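Who Pays for the Cold Months? Our Report on the Undham Heating Fuel Surcharge

Final project report, Environment and Public Policy seminar
Submitted 5 Jun 2019

Why we picked this

When our group first sat down to choose a topic, we had a long list of big national questions and not much idea how to tackle any of them in one term. Then one of us brought in a heating bill from home with a line on it that none of us could explain. It said "local efficiency surcharge" and it came to a little over two dollars. That small line turned into our whole project, and we are very glad it did, even though it led us through more meeting minutes than we ever hoped to read.

The surcharge comes from a town ordinance in Undham. Every household and business that buys heating oil, propane or piped gas pays a small extra amount on each delivery or monthly bill. The money goes into a fund, and the fund gives out grants for insulation, air sealing and new windows. The ordinance took effect in January, so we were able to look at the first stretch of a brand new policy while people were still making up their minds about it.

What the ordinance says

The text is short for something that caused so much talk. It sets the surcharge at 2 percent of the fuel price before tax. It says the money has to be kept apart from the general budget, and it limits any one grant to $1000. Renters can apply as well as owners, but a renter needs a signed letter from the landlord for any work that changes the building itself.

There are some exemptions. Firewood isn't covered, and neither is electricity, and that second one surprised us, because a fair number of apartments in town are heated with baseboard electric. We read through the public comments to find out why. From what we can tell, the people who wrote the ordinance believed the town had clear authority over fuel dealers doing business inside its limits, and they were much less sure about electric service, which is regulated by the state. So they left it out and hoped to come back to it.

The neighboring town of Furlow looked at nearly the same idea and went a different way. Furlow pays for its grants out of property tax, with no surcharge at all. We spent a good part of our project comparing the two, and we'll get to that further down.

How we did our work

We read the ordinance, the public comments and the minutes of every open meeting where it came up. We also ran a survey, on paper and online, and handed it out at the library, at two grocery stores and at the Lorereo community center, where the staff were kind enough to let us use a table by the front door. We got 282 surveys back. Some of them were missing the page about heating costs, so we set those aside for the money questions, and that left us with 236 complete ones. Anywhere we give a result about bills or fuel, it comes from the complete set.

We should say that our sample was not random. People who stop at a table to fill out four pages about heating are probably people who already care about heating. We talked about this a lot in class and tried to keep it in mind while writing.
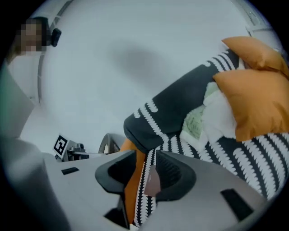 The strongest pattern in the survey was that people who needed the grants most had often never heard of them. Renters were less likely than owners to know the fund existed, and those who did know about it mostly hadn't applied. A lot of them were getting by with whatever they had in the house. A big piece of patterned black-and-white fabric, the sort of thing you'd have as a throw or a cushion cover, does a decent job along the bottom of a leaky window, and we read many answers that described doing something very close to that. Others wrote about towels, rolled-up rugs and plastic film. These fixes cost next to nothing and they help a little, but they don't bring a bill down the way sealing and insulation would. When we asked what was stopping them from applying, the landlord letter came up again and again. Several people wrote that they didn't want to bother their landlord, or worried that asking would lead to a rent increase.

Owners had a different set of complaints. They mostly knew about the grants, but they found the application confusing, particularly the part that asks for a contractor's estimate before the town will say whether you qualify. We filled one out ourselves for practice and it took the better part of an afternoon (with snacks).

Comparing Undham and Furlow

We went into this expecting the surcharge to look unfair next to the property tax. Older houses with poor insulation burn more fuel, so the people in them pay more surcharge, and they often have less to spend. That concern showed up in the public comments too, and we think it is a real one.

The Furlow method has its own trouble, though. Property tax money has to be voted on every year alongside roads, schools and everything else, and in Furlow the grant amount has already been cut once. The Undham fund fills itself as long as people buy fuel. It does shrink after a mild winter, but then again fewer people are thinking about insulation after a mild winter.

One fuel dealer, Paucar, serves both towns and prints the surcharge as its own line on Undham bills. We liked that. Many of the people who knew about the grants told us they had found out the same way we did, by seeing the line and wondering what it was.

What we would suggest

Our main suggestion is to drop the landlord letter for small jobs that can be undone, such as weatherstripping and door sweeps. We would also like to see a low-income discount on the surcharge, tied to a program people are already signed up for so that there isn't yet another form to fill out. Electric heat should be brought in if the state allows it, though we didn't have time to work through the legal side properly.

We'd also ask the town to let people find out whether they qualify before they go looking for an estimate.

What we didn't get to

We wanted to follow a few households through a full year of bills, and one term was simply too short for that. We also never got a clear answer on how much of the fund had been spent by spring, since the first yearly statement wasn't out when we finished. A group taking this seminar next year could pick up from there, and we have left our blank survey and our notes on the meeting minutes in the class folder for anybody who wants them.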